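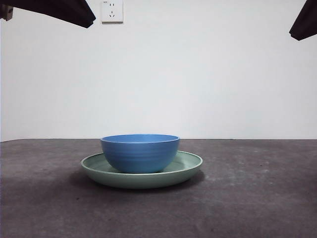
Por Javiera Alarcón
Martes 10 de agosto

La primera vez que vi mover a un zorro de lana un solo paso tardaron una mañana entera, y yo me había llevado un bocadillo pensando que a media mañana ya estaría de vuelta en el hotel. Pobre de mí. El zorro se llama Ojeda, es el protagonista de «Baltura» y mide más o menos lo que mi antebrazo. Tiene las orejas desiguales (a propósito, me juran) y un abrigo de paño que alguien cosió a mano con unas puntadas tan pequeñas que tuve que acercarme a la nariz para encontrarlas.

Llevaba meses queriendo visitar el estudio Prurketti. Había visto su corto anterior, «Prererport», en un pase de madrugada al que fuimos cuatro gatos, y salí de allí llorando como una tonta por una estación de tren hecha de cartón. Así que cuando Merle Cosgrove, la directora, me contestó al correo con un «ven cuando quieras, pero en febrero, que es cuando rodamos la nieve», compré el billete antes de terminar de leer.

El estudio está en una antigua nave de imprenta a las afueras, todavía huele a tinta si te metes por el pasillo del fondo. Hay cortinas negras por todas partes, y detrás de cada cortina un trocito de mundo: un embarcadero, una cocina, medio bosque. Se camina despacio y con los brazos pegados al cuerpo. Merle me lo explicó en la puerta, muy seria, y luego se echó a reír - el año pasado fue ella misma la que le dio un codazo a un campanario y tuvieron que repetir un plano de nueve días.

¡Nueve días! Yo habría llorado. Ella se fue a comer lentejas y volvió.

«Baltura» cuenta la historia de un pueblo que se muda de sitio cada invierno, con casas y todo, arrastrado por el hielo, y de un zorro cartero que tiene que averiguar dónde han ido a parar las direcciones. Dicho así suena a cuento para niños muy pequeños y un poco lo es, pero también hay una carta que nadie quiere abrir y una viuda que sigue poniendo la mesa para dos, y ahí ya no me atrevo a decir para qué edad es. Cuando esté terminada tendrá 144 planos. Para hacerlos han construido 516 bocas intercambiables, que viven en cajoncitos etiquetados con letra de médico: «a abierta triste», «o de sorpresa, poca», «a punto de mentir». La de «a punto de mentir» es mi favorita y la tuve en la palma de la mano un rato largo. Pesa menos que un botón.

Lo de la nieve merece párrafo propio. Probaron con sal, con azúcar glas (vinieron hormigas, claro), con papel picado, con una espuma que quedaba preciosa y que a las dos horas se ponía amarilla. Al final usan una mezcla de polvo de mármol y pelusa de algodón que se peina con un cepillo de maquillaje. Se peina, sí. Entre foto y foto, un animador que apenas habla se inclina sobre el decorado y vuelve a dejar las huellas del zorro como estaban, grano a grano. Le pregunté si no le desesperaba. Lo pensó tanto que creí que no me había oído y me dijo: «Me desespera más el metro».

La idea salió de una mudanza de Merle, que vivió en siete casas antes de los doce años y que de cada una recuerda, según ella, únicamente el ruido de la puerta. Por eso en la película cada puerta suena distinta. Las grabaron todas de verdad, pidiendo permiso a vecinos, primos, un dentista, una ferretería que iba a cerrar. Tienen una colección enorme, y me pusieron los auriculares y me hicieron adivinar. Confundí un armario con una iglesia. No di ni una, vaya.

Con el dinero pasó lo de siempre. El primer año lo sacaron adelante con encargos, sobre todo anuncios de galletas y un videoclip del que no quieren hablar, y con los 2.000 euros de un premio que se gastaron enteros en una lente. El segundo año entró una coproductora y pudieron contratar a más gente y poner calefacción, que a mí me parece lo mínimo pero que ellos cuentan como si fuera el gran giro de la película. Antes animaban con mitones. En algunos planos antiguos, dice Merle, se nota: el zorro tiembla un pelín, y lo han dejado así porque queda bien y además a ver quién lo repite.

Me quedé tres días en lugar de uno. El último me dejaron mover una cosa, una sola, la manga de la viuda en el momento en que va a recoger el segundo plato de la mesa y no lo recoge. Hay que empujar la tela con un palito de naranjo, apartarse, disparar, volver. Lo hice fatal, la manga dio un salto que parecía un calambre. Merle lo miró en la pantalla, hacia delante y hacia atrás, hacia delante y hacia atrás, y dijo «uy», y lo repetimos. A la cuarta me lo dieron por bueno. Son dos fotogramas, no se verán, y pienso ir al estreno con toda mi familia y avisarles con el codo.

La película todavía no tiene fecha. Les faltan 50 planos, casi todos con agua, y el agua les da pánico: van a hacerla con film transparente y gel, y Merle tiene ya una estantería entera de frascos de pruebas que me enseñó uno por uno, a contraluz, hasta que llegó mi taxi.

Comentarios (4)

Nuria_B
Qué ganas de verla. Prererport la vi tres veces y en la estación de cartón también caí, así que ya somos dos.

pacoenlaluna
Yo hice stop motion con mi hijo en el confinamiento, catorce segundos de un dinosaurio cruzando el pasillo. Acabamos sin hablarnos. Mi respeto absoluto a esta gente.

Teresa M.
¿Se sabe si llevarán las marionetas a alguna exposición? Me encantaría ver los cajones de las bocas con mis alumnos.

r_olmedo
«Me desespera más el metro». Me la apunto para el lunes.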